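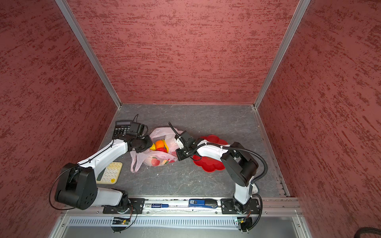 Two-arm cell, pink bag between the grippers, red plate to the right.

15 October 2024 — open day at Merkedon

Went over with Suha Semaan and stayed 2 hours longer than planned! The task on show was toy fruit, a plastic bag and a plate. Simão Sampaio ran the demo and let us stand right up at the rail. He says they have logged roughly 1000 runs since September, and he had a good answer for everything I threw at him.

Bags are what I came for. Ours at Pinheiro still defeat us (handles fold under, gripper grabs air), so seeing two arms share one was a treat.
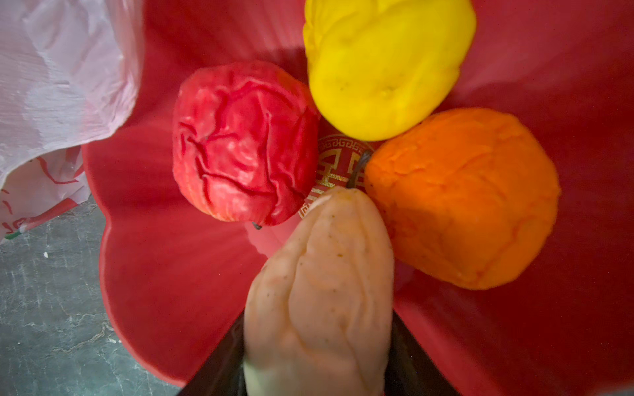
Wrist view: four fruits on the flower plate, pear nearest the fingers.

Love this angle — the pear stem and the creases in the apple are really clear. Suha wants the same mount on our left arm.

To do: ask Simão for the notes on run 253, and book the bench for 3 mornings.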